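How Local Music Sites Report a Musician's Death: Student Project Report
2026-03-18
By Gülizar Ateş and Selim Dursun
14 shares | 2 comments

Our project looked at the short death notices that music websites put up when a band member dies. We wanted to know what goes into them, what gets left out, and how soon they are corrected when something is wrong. The idea came from the notices for the drummer of Wonar, a garage band from our city that broke up before either of us was in school. Two sites gave him different birth years and one listed him as the bass player.

We collected 200 notices from 7 websites, going back to last July. Four of the sites are run by fans. The others belong to a record store, a college radio station and a small label called Todus. We left out large newspapers, where obituaries are often written years ahead of time.

Each notice was read twice, once by each of us, and marked for the same items: age, cause of death, instrument, band history, surviving family, and the source of the news. When we disagreed, Serpil Aydoğan read it a third time and her answer stood. We kept everything in one shared spreadsheet. The column for "source" had to be split early on, as a post by the band and a post by a relative are not the same thing.
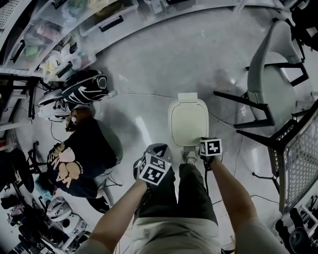 Age was given in nearly every notice. Band history was usually one or two sentences, and most of it matched the band's own website word for word. The source was the weakest part. In 33 notices there was no source at all, and in many others it was only "according to social media."

Singers got the longest notices and drummers the shortest – we expected this, but the gap was larger than we thought. Road crew and producers were rarely covered unless the label sent out a statement. The notice for a sound engineer who worked with the band Esposito was a single line under a tour announcement.

Corrections were hard to study. Some sites change the text without saying so. We found older copies for part of the sample and compared them by hand, which took most of our second month. The radio station was the only one that put a dated note at the bottom of a changed notice. The label told us by email that it corrects errors "when somebody writes in."

We also talked with people who write these pieces. Most of them are not paid for it and do it late in the evening. They said the hard part is the first hour, when readers are already asking and the family has not spoken yet.
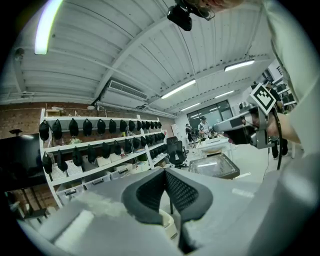 Barış Öztürkmen told us that he would sooner post late than call a family twice, and that he now waits for a bandmate to confirm before he writes anything. He also said the fan sites should not be judged by the same standard as a station with an editor. We think that is fair, and the full tables list the fan sites separately.

There are limits to what we did. All of the notices were in English, and most were for rock and punk musicians. Jazz and folk sites may work differently. If the project continues, we would like to add the printed newsletter Eltitz, which has run death notices on its back page for years but has no online archive.

Thanks to Perihan Altıntaş for reading two drafts and for the loan of her fanzines.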